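Parkomero Support: Closed Tickets
Subject: Breathing course says I have finished, I have not
Product: Hovum 365 (daily breathing and body awareness)
Priority: Low (set by system), High (set by me)
Status: Closed

Opened by member, Tuesday, 6:40 a.m.

I am on the yearly program, the one with a session for every day and a short journal entry after each. This morning I opened day 4 and was met with a shower of gold leaves and the message "You have completed your year. Notice how far you have come." I noticed. I had come three days.

The session list is now locked and every day has a check mark beside it. My Calm Score is 500, which the help page says is the maximum. I was not calm at the time.

Tried so far:
- Closed the app and opened it again. More leaves.
- Signed out and back in. It congratulated me by email as well.
- Restarted the phone.
- Did the breathing from day 3 from memory, which did nothing for the app but took the edge off.

Reply from support, 9:15 a.m.

Thank you for reaching out and for honoring your journey with us. Could you tell us whether the phone's date is set by hand or automatically? Also, do you have a second app linked under Settings, Connections? Members who use the Trarero sleep diary sometimes see their progress arrive early.

Member, 9:50 a.m.

Date is automatic and correct. Trarero is linked, yes. I linked it on Sunday night because day 2 told me that sleep and breath are one conversation. They appear to be having it without me.

I unlinked it just now. The check marks are still there. The journal, meanwhile, has filled itself with entries reading "Slept." I would like those removed. Some of them are for nights that have not occurred.

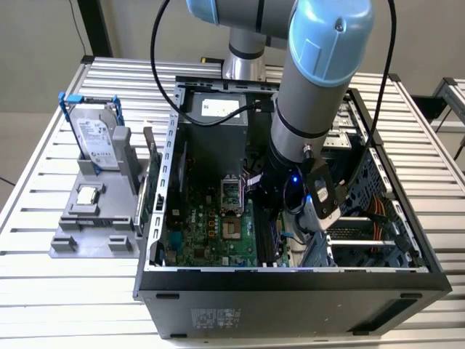 Support, 11:30 a.m.

We appreciate your patience. Unlinking stops new records but leaves the old ones in place, so the order matters. Please try the following:

1. Open Settings, then Connections, and link Trarero again.
2. Tap the name of the connection and choose Remove imported records.
3. Wait for the wheel to stop turning. Please leave the app open while it does.
4. Unlink.
5. Go to My Path and choose Recount.

Your own journal entries will be kept. If Recount is gray, pull down on the page to refresh it.

Member, 12:20 p.m.

Steps 1 to 4 went through. Recount was gray, I pulled down, it stayed gray. I pulled down a second time with more intention and it turned green.

Results: the year is gone and I am back on day 4, with all three of my real journal entries intact. The "Slept." entries have left. Calm Score now reads minus 3. The help page does not mention negative numbers. Is this a fault or an opinion?

Support, 2:05 p.m.

A fault! The score subtracted the removed records a second time. We have reset it from our side. Please sign out and in once more and it should read 12, matching the sessions you have done.

We have also passed the sleep diary problem to the team that looks after the connection. Until they have a fix, we suggest leaving the two apps unlinked. As a thank you we have added the Shen evening series to your account at no charge.

Member, 2:40 p.m.

It reads 12. I was fonder of 500, but 12 I can defend.

Day 4 plays from start to finish and the journal saves. The Shen series is there too, and it would like to be linked to my sleep diary. I tapped Not now. You can close this one.

Closed by member, 2:41 p.m.
Resolution: Imported records removed, progress recounted, score reset by support.
Linked problem: Sleep diary import marks future days as done (open)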